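Home > Boards > Small Appliances > Microwaves & Toaster Ovens

Turntable rattles and drifts off center, where do I even start?

plumcake_12
So my microwave has started making this clunk-clunk-clunk every time the plate goes around. It's a cream colored countertop one, came with the apartment, no manual. The plate will sort of creep over to one side and then bump the wall. Heats fine otherwise. Do I need a new motor or what? I really don't want to buy a whole new microwave over a noise!

gravyboat
Take the plate out and look at the roller ring. Nine times out of ten there's dried soup in the track. Mine sounded like a train and it was one grain of rice.

tobermory
Agree with gravyboat. Also check that the little wheels on the ring spin freely. Flick them with your finger. If one is stuck it drags, and the plate goes wandering.

Sink_Or_Swim
I'd go straight to the coupler, the plastic piece in the middle that the plate sits on. They crack. I've replaced two of them, and both times people told me to "just clean it" first.

gravyboat
Cleaning is free though??

Sink_Or_Swim
Sure, and then you order the coupler anyway. I got mine from Mikkelsen and it showed up in a week.

plumcake_12
OK, I'll clean first and shop second, sorry Sink! What do I use on the ring? It's pretty greasy.

tobermory
Dish soap and hot water, old toothbrush for the wheels. Dry it all the way before it goes back in. For the inside walls I do a bowl of water with a slice of lemon for a few minutes, let it sit with the door shut, then wipe.

marnie-b
Please put a wooden spoon or something in that bowl. Plain water can get too hot and jump at you when you move it. I have a burn on my wrist from being lazy about this.

tobermory
Good point, I always forget to say that part.

plumcake_12
Update! I washed the ring and the plate and scrubbed under there with the toothbrush, and there was a whole crust of something (cheese? I'm choosing to believe cheese). Put it all back together last night and the clunk is way better. It still does a tiny tick once per turn, but I can live with that.

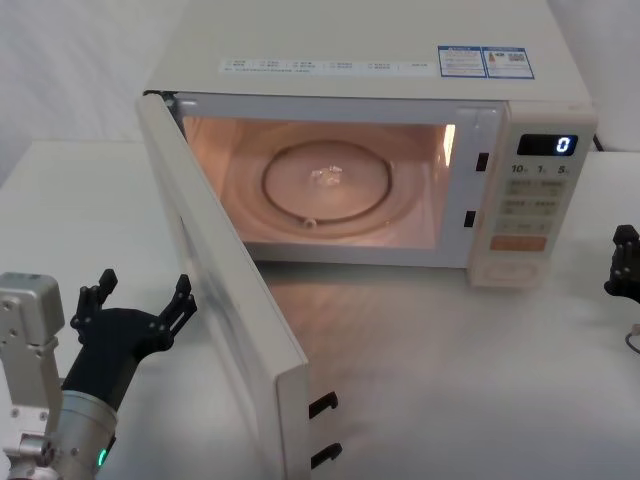
I'm still not sure I have the ring seated right, because there's a bit of wiggle if I push on it. Is it supposed to wiggle? I also wiped down the door while I was at it, including around the latches.

gravyboat
A little wiggle is normal. The ring isn't attached to anything, it just rolls around in its track.

Sink_Or_Swim
One tick per turn is the coupler. I'll be here when you're ready.

marnie-b
Or it's one wheel with a flat spot. I had that on my old Zuron and ran it for 7 years like that. Spent zero dollars.

plumcake_12
I'm with marnie for now. If it gets loud again I'll look at the coupler, promise. Thanks everybody, going to make popcorn.

Related threads
Zuron countertop model, light stays on with door shut
Best way to get burnt popcorn smell out?
Replacement glass plate, 12 inch or 13 inch?
Keypad only works if I press really hard
Is 400 watts too low for frozen dinners?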